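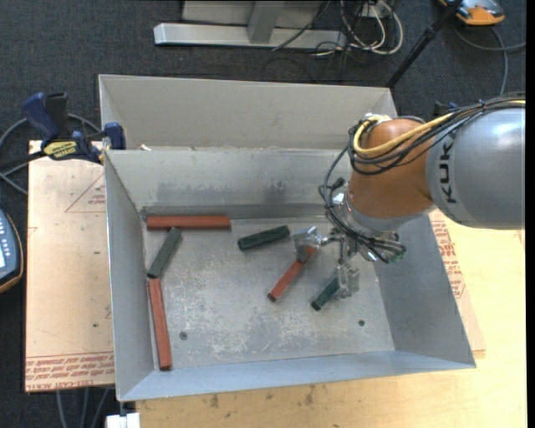

Thắng Tôn still remembers the first time he bled a set of brakes alone. The pedal went straight to the floor, he says, and he was sure he had ruined the car. He had closed the bleed screw a moment too late on every stroke and pulled air back in each time. He did the whole job again the next Wednesday evening, slowly, and the pedal came up firm and high. He has loved brake work ever since, and by the end of this chapter I hope you'll see why!

Chapter 7
Hydraulic Brakes

Press a brake pedal and you start a chain of events that would have amazed anyone driving with rods and cables. Your foot pushes a piston. The piston pushes fluid. The fluid pushes more pistons, one or more at each wheel, and a heavy car slows down smoothly from a force your leg hardly notices. There is no engine magic in it, just a liquid that refuses to be squeezed.

That refusal is the big idea. Brake fluid barely compresses, so pressure made at the master cylinder shows up at the calipers almost at once. Air is another matter – it squashes easily, and even a small bubble soaks up pedal travel that should be moving the pads. A spongy pedal is often your first clue.

We begin in Section 7.1 with a little arithmetic on piston area. Suppose you have a master cylinder with a bore of 14 mm and a caliper piston of 39 mm. Area goes with the square of the diameter, so the caliper piston has nearly eight times the area, and it pushes nearly eight times as hard. The price is distance: the small piston has to travel much farther than the big one. Work this through on paper before you go on (it's worth the five minutes, and everything about pedal feel comes out of it).

Section 7.2 takes apart a Clorna single-piston sliding caliper and looks closely at the square-cut seal, a simple rubber ring that does two jobs. It holds the fluid in, and it twists a little as the piston moves out, then springs back and draws the piston with it. I think it is one of the neatest parts on the whole car.

After that come drum brakes, the proportioning valve, and bleeding by the two-person method. The worked example on page 341 follows the bleeding of a complete system, wheel by wheel.

Before you start, review pressure and force in Chapter 2. Wear eye protection for every practical exercise, and keep brake fluid off painted panels.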